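Chapter 8
Small Things and Where They Live: Storing Household Supplies

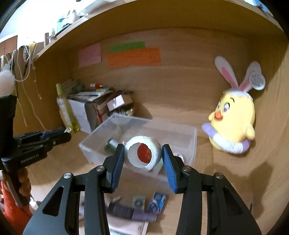
Large belongings rarely cause trouble in a home. A sofa stays where it is put, and a winter coat has a hook. The difficulty comes with the small things: tape, string, batteries, spare buttons, glue, price tags, gift cards, keys that fit an unknown lock. They are cheap, they are used for a minute at a time, and they have no fixed home unless someone gives them one. This chapter deals with that work.

In Chapter 7 you measured the storage space in a room and drew a plan of its shelves. You will need that plan again for the exercises in Section 8.4. If you did not finish it, do so before going on.

What you will study in this chapter
8.1 Sorting by use
8.2 Open containers, clear containers and closed containers
8.3 Walls, hooks and hanging storage
8.4 Planning a supply cabinet
8.5 Keeping a cabinet in order over time

Words to know
Active supply: an item used at least once in 8 weeks.
Reserve supply: an item kept for later use or as a replacement.
Holding box: a box for things that have not yet been sorted.
Landing space: an open area of shelf where things are set down while a person works.

A cabinet with several kinds of storage

Most supply cabinets are a mixture. The one at the opening of this chapter has a clear plastic box with a roll of white tape in it, a cardboard box filled with papers and other items, small bottles on an upper shelf, and strings and cords hanging along the left wall. Paper notes are on the back wall, and a toy chick with bunny ears hangs on the right. Few people would design a cabinet this way from the start. It is what a shared cabinet tends to become, and each part of it raises a question that we will take up in turn.

The first question is what a person can find without moving anything. A clear box answers this well for items of middling size, such as a roll of tape. It works less well for very small items, which slide beneath the larger ones. A cardboard box with high sides hides most of what is in it, so it suits papers that can stand upright with their edges showing. Once loose items are dropped on top of the papers, the papers are no longer easy to reach, and the box has turned into a holding box whether or not that was the plan.

The second question is how much landing space to leave. Students often fill every inch of a shelf on paper and are pleased with the result. In use, a full shelf fails quickly. Someone opens the cabinet to look for one thing, takes out another, and has nowhere to put it down. Packets and loose sheets then collect in front of the boxes. A fair rule for a shelf 40 inches wide is to leave 8 inches clear at the front or at one side.

The third question concerns decoration. A toy or a pom-pom takes up room, and some writers on housekeeping would remove both. This book does not take that view. People look after a cabinet they like to open. The point to settle is whether the decoration hangs clear of the working space or has to be moved each time the shelf is used.

Notes on the wall

Written notes are a form of storage too, as they hold information at the place where it is needed. Color can help to separate them, with one color for shopping and another for reminders, but only if everyone who uses the cabinet knows the system. A note that has done its job should come down the same day. Section 8.3 gives a simple layout for a note area.

Before you read on

Choose one drawer, shelf or cabinet at home or at school. Write down the answers to these questions in your notebook and keep them for Section 8.4.

1. Which items in it are active supplies, and which are reserve supplies?
2. Which items can you see without moving anything else?
3. Is there any landing space? Measure it.
4. Do any of the containers serve a purpose they were not meant for?

8.1 Sorting by use

Sorting begins with an empty shelf. Take everything out and place it on a table or a clean sheet on the floor. Do not put anything back until the whole shelf has been cleared and wiped. Then make 2 groups, active and reserve, using the definitions given earlier. Items that fit neither group go into the holding box, with the date written on the lid.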